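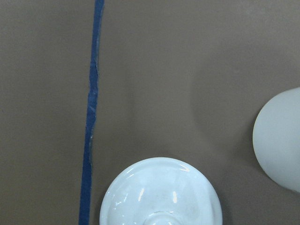
Figure 3. Blue tape line with a torn right edge along its middle stretch, and a glossy white rounded piece just to the right of it.

4. Tape as a household boundary

4.1 Why tape, and how it ages

When we first began visiting shared kitchens for the Pilis study, we expected to write mostly about cupboards and shelves, which is where earlier work on shared living has tended to look for signs of who keeps what and where. It was Teodora Zupan who kept coming home with notes about tape. People who would never have dreamed of putting up a sign, and who told us rather firmly that they had no rules at all, were perfectly happy to run a strip of blue tape across a work surface and let everyone draw their own conclusions. We came to think of these lines as a very gentle sort of furniture, and this section is given over to them.

Tape has a good deal to recommend it to people who have to get along. It costs next to nothing, it goes down in a moment, and it can be peeled away again without anybody having to admit that a decision has been reversed. Several residents at the Brumov house told us that they would have objected to a painted line in the very same spot. As one of them put it, "You can always argue with tape."

The edges of the lines turned out to be more interesting than we had expected. A clean edge and a ragged one can sit side by side on a single strip, as in Figure 3, where the upper part is fairly straight and the middle is jagged, wrinkled and scuffed with paler patches. Residents had quite different feelings about wear of this kind. Some took a frayed line as a hint that it was no longer being looked after and could be stepped over. Others, and Femke Van Leeuwen's interviews are especially rich on this, treated an old and battered line with more respect than a fresh one, much as one does with a worn path across a lawn. Things set down close to a line, like the white piece in the figure, were generally read as belonging to the side they sat on, even when the owner had given the matter no thought whatever. 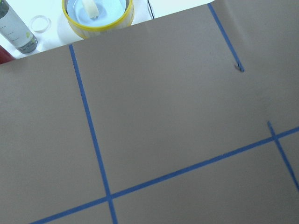 4.2 From a single line to a layout

Households that kept using tape seldom stopped at one strip. A second line would arrive to settle some small question the first had left open (where the bread goes, say, or how far a drying dish may wander), and before long there was a pattern that visitors had to have explained to them. Crossings mattered a great deal in these explanations, since a corner made by two strips gave people something definite to line a plate up against. Where strips cross on the gray surface in Figure 4, they mark out such corners quite plainly, while one further strip simply ends in a torn tip with bare surface below it. We called lines of that last sort open lines, and in the Sulimus interviews they drew the warmest and longest answers of all, with people happily disagreeing over whether the boundary carried on invisibly or gave out where the tape did. We return to open lines in Section 5, together with the mealtime diaries that residents kept for us through November.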